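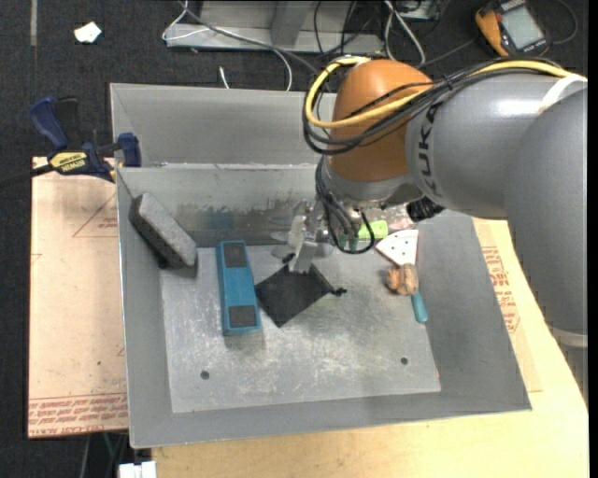
The fall interfaith supper at Chuensuk Hall is set for October 2024, and this year the program has one speaker fewer than last year, for which the kitchen team has asked me to thank everyone involved. Those who sat through the previous edition will remember that the closing blessing was given at an hour when most of the children, and one of the trustees, were asleep. Usa Limsakul is again in charge of the evening and has let it be known that each speaker gets 15 minutes. Her own opening remarks will be held to seven. She has asked for a table as plain as the light wooden one under that gray metal tray, with no floral arrangements tall enough for a speaker to hide behind when she starts tapping her watch.

The theme is hospitality to strangers. Shahla Nazari will recite first, then read a short passage in translation, and the combined choir from Praltell and Miltier will sing two pieces it has rehearsed and one it has not. The choir would like it known that the third piece was added by popular demand. I have asked around and can't find the populace, but the basses seem very sure of themselves.

Last fall we fed 262 people in a hall with one working oven. The second oven has now been repaired, at a cost I am told I will hear more about when the plate comes around. The collection goes to the Jastia winter shelter, which received $3,758 from us last time — a good sum, and one we would like to beat. Checks are welcome. So are bills that do not jingle.

If you are bringing a dish, please put a card beside it with the ingredients written out. "Grandma's recipe" is not an ingredient. Vegetarian dishes go on the long table by the window, everything else on the other side, and desserts stay in the kitchen until the last speaker has sat down. This rule was tested last year by several grown men and will be enforced.

Parking behind the hall is limited, and the spaces nearest the door are for our older members. You will know in your heart whether you are one. Names for the supper list go on the sheet in the lobby, in handwriting Usa can read.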